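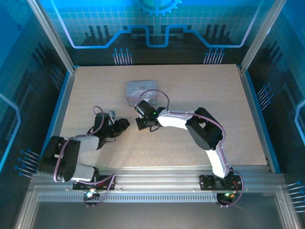

August, 7.40 pm

Got to the shed later than I meant to and spent the first stretch of the evening on cables, as usual. I've re-routed both of the purple ones so there's a generous loop up near each wrist, and they follow the links back over the elbows from there. I know Nele Fröhlich would like them tied down tighter (she has said so, kindly, more than once) but every time I've snugged them up the wrist has run out of slack at full twist, and I'd sooner have a bit of droop than pull another connector out of its housing. If anyone feels strongly, come and have a cuppa and we'll try it your way.

Both base plates came off the rail for a clean. I wiped out the grooves, which had collected a surprising amount of grit, and put the plates back on with the bolts done up evenly, a little on each corner and then around again. The left one had been sitting slightly skewed for goodness knows how long – you could rock it with a thumb. It's solid now, and I've put a pencil mark on the underside so we can tell if it creeps.

After that, homing. Left arm came up first go. Right arm sulked and gave me error 227, which in the Keltmont notes just says "check bus", so I checked the bus, found nothing, power-cycled it, and it homed perfectly. I'm writing it down all the same, because that makes 3 times this month and I don't believe in ghosts.

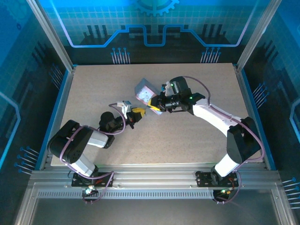
Griltulen Shared Workshop – Two-Arm Bench Group

Meeting in the middle is still the fiddly part. With the grippers brought in close together there's only a narrow gap left between the yellow fingertips, and I'm nervous enough about it that I keep one hand near the stop button the whole time. I've dropped the speed limit to 5 per cent for anything past the centre line. It's painfully slow to watch, but please leave it there until we've redone the offsets, even if you're in a hurry. I used the old Ekwueme offsets tonight, the ones in the blue folder, and they were measured before the right arm's elbow was rebuilt, so I wouldn't trust them for close work.

The other thing to keep in mind is that the right gripper hides a fair bit of whatever it's reaching over when you look from the front. I've been going around to the side to check, and my knees are telling me about it.

Saved the poses as set 310 on the Drarkow laptop. The older set is still there if you want to compare, only don't run it with the speed limit off.

Still to do: measure the offsets again from scratch, have a proper look at the connectors on the right electronics unit, and find the good hex driver, which was in the tray when I left last time and isn't now. Nele, if it's in your coat pocket again, all is forgiven.

Packed up at 10.15 pm, power off at the wall.

Search this notebook
Contact the bench group | © Griltulen Shared Workshop | Back to top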